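Grotinwood Work Table with White Top Board

We've been selling the Grotinwood for a good while now, and it's still the table I point people to when they come in and say they just want something big and plain that they can spread out on. The tabletop is a light wood, the rails along the long sides are silver metal, and near the middle of the far edge there's a small round hole for a lamp cord or a charger (my own is full of both, I'm afraid!).

The white board is sold with it or separately. It simply lies flat on top, and you can lift it off whenever you'd like the wood back. 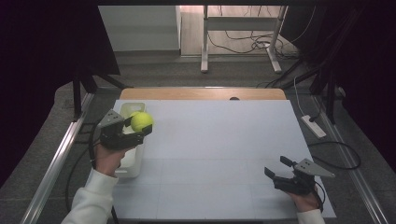
People use the board for all kinds of sorting jobs, and small things do show up so nicely against the white. Kelly Hartley bought hers for the sports closet at her club, where tennis balls, whistles and shuttlecocks all have to find their way back into the right bins, and she has since come back for a second one. An open plastic bin sits happily on the board without sliding about, and a soft cloth with a little dish soap takes care of most marks.

The table holds up to 200 pounds, spread evenly, and comes with 6 bolts and a wrench. Please allow 9 working days for delivery. Spare boards come from Stanberg and are usually in stock, but do call first and ask for Beverley Hebden if you need more than one.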